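**Flasora Investment Club: minutes of the ordinary meeting, January 21, 2025**

Present: Nermina Shehu (chair), Cengiz Gökçe, Şengül Güler, Erhan Avcı, Seidu Acheampong (minutes)

Meeting opened at 7:10 p.m., ten minutes behind schedule while Cengiz finished his soup.

**1. Previous minutes**

Accepted with one correction. Erhan did not describe the Bilgin dividend as "an insult." He described it as "insulting." The secretary regrets the error and has moved on.

**2. Bilgin and the Trurkeck sale**

Most of the evening went here. Bilgin has agreed to sell its packaging arm, Trurkeck, to Jellness for $465 million. Of that, $70 million comes at closing in Jellness shares and the rest in cash. The club holds 100 shares of Bilgin, so we are, in a manner of speaking, party to the negotiations.

Şengül had read the circular, including the appendices, and was thanked for it. Her points:

- Trurkeck supplied most of Bilgin's growth over the past few years. What stays behind is labels and a warehouse business with thin margins.
- Management says the cash will go to "debt reduction and strategic priorities." Debt reduction is defined over four pages. Strategic priorities are not defined.
- Bilgin can't sell the Jellness shares until August, so we would be indirect owners of a company the club looked at and turned down last spring.

Cengiz asked why we had turned Jellness down. Seidu checked. We turned it down on Cengiz's recommendation.

Cengiz said circumstances had changed. Asked which ones, he said he would bring something to the next meeting.

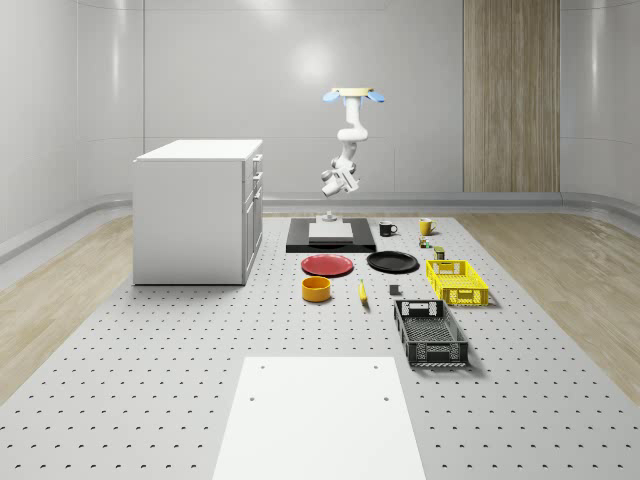 Erhan thinks the price is fair and possibly generous, and that a seller who gets a generous price should be left alone to enjoy it. He would keep the whole position and look again after the annual results. Nermina was less relaxed. Her worry is that Bilgin becomes a small, cash-rich company run by people who have told us they like acquisitions, and she has owned a few of those. She favours selling half.

Şengül pointed out that our average cost is $71 and the shares closed yesterday a shade above it, so this would not be the killing some members had been describing to their spouses. Brief silence.

**Motion** (Nermina, seconded Şengül): that the club sell half its Bilgin holding at market and keep the remainder until the sale closes.
For: Nermina, Şengül, Seidu. Against: Erhan. Abstaining: Cengiz, pending his own research.
Carried.

**3. Brokerage fees**

Our broker has "simplified" its fee schedule, which now runs to two documents. Trades cost a little less and holding an account costs a little more. As we trade seldom and hold stubbornly, we lose on both counts. Erhan to phone and ask whether the old plan is still available to existing clients. Erhan noted that he also made the last call, and that the hold music has not improved.

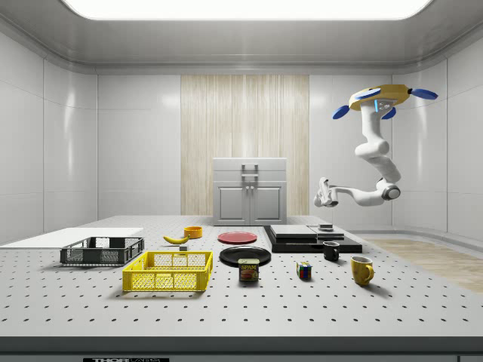 **4. Cash balance and contributions**

All monthly contributions are in except one. The member concerned was looking at his phone and transferred the money during the item, so he won't be named, though he did have soup.

Proceeds from the Bilgin sale will sit in the savings account for now. Cengiz proposed putting them into something "with a bit of life in it." No seconder.

**5. Reading for next time**

Everyone is to read the Jellness annual report, or at least the cash flow statement and the notes on debt. Şengül asked that members not rely on the chairman's letter, which has a colour photograph of a sailboat and very few numbers.

**6. Other business**

Nermina reminded members that tax slips are coming and that the club's return is easier to prepare when people haven't lost theirs. Erhan asked whether the meeting could start at 6:30. Deferred.

**Actions**

- Nermina: place the Bilgin sell order
- Erhan: call the broker
- Cengiz: written case for Jellness, one page maximum
- Seidu: circulate minutes and the link to the circular

Meeting closed at 8:55 p.m.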